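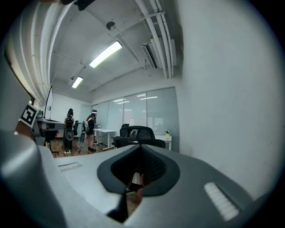
loretta_a
May 14, 2018
Son is 9 and wants to start a little business selling keyrings at the school fair. Do I let him use his own savings or stump up myself? He has 80 quid put by. Husband says his money, his risk. Not so sure.

JalenB
His own money. Half of it, mind. Mine did lemonade in October (yes, October) and lost the lot, learnt more than in a year of maths.

dular_mum
Disagree. 9 is tiny. Lend him it and write it down, he pays you back out of takings. If it flops you have a chat, no tears.

JalenB
Tears are fine tho. Thats the point

Nakamura511
What does the school say? Ours takes a cut from stalls. Check first.

dular_mum
@JalenB fine for yours maybe. Mine wouldnt try again for two years after a bad one

loretta_a
School takes nothing, asked this morning. Leaning towards a loan, smaller than he wants. He's already drawn up a price list, all far too cheap, not sure wether to say anything

JalenB
Say nothing!!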